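Rodgate Folding Project – Notebook
2021-11-20, entry by R. Salcedo
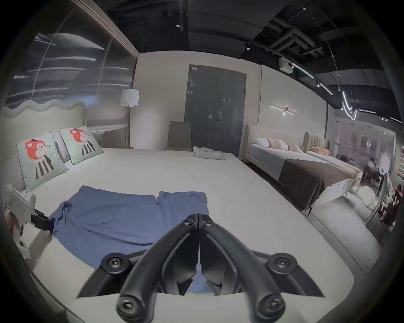
Main job today was getting the student team through a full block of towel folding demos with the two hand-held grippers. Target was 50, we finished 44. The missing six are my fault, I let the setup run long. Everyone has now had a turn on both the left and right gripper. The blue cloth stays on the list as the standard item. It shows up well on the white mattress and the corners are easy to find, even with the cloth rumpled. Starting with the left corner and the white gripper is still the easiest way in for new people. The black fingers on the other one nearly meet at the tips, so tell new people to come down slowly and check the gap before they pinch.

Problems:
Left gripper slipped on thick hems four times. Queiroz pads might help, we have one set left in the drawer.
Two demos were saved under the wrong task name. Fixed in Pilel before we packed up.
People talk to each other and forget to pause at the start. I want a full second of no motion before the first grasp – the trimming script needs it.

Total is now more than 2,000 demos for the term, counting the ones from the smaller table task. Risix export still chokes on files over 80 seconds, so keep each fold shorter than that. If a fold goes badly, stop and start a new one.

Next time:
Finish the six.
Try the light-gray towel, folded in half only.
Swap the finger pads and write down which side got the new ones.
Ask whether the April demo day wants one bed or two.

Spare batteries are on charge, left shelf.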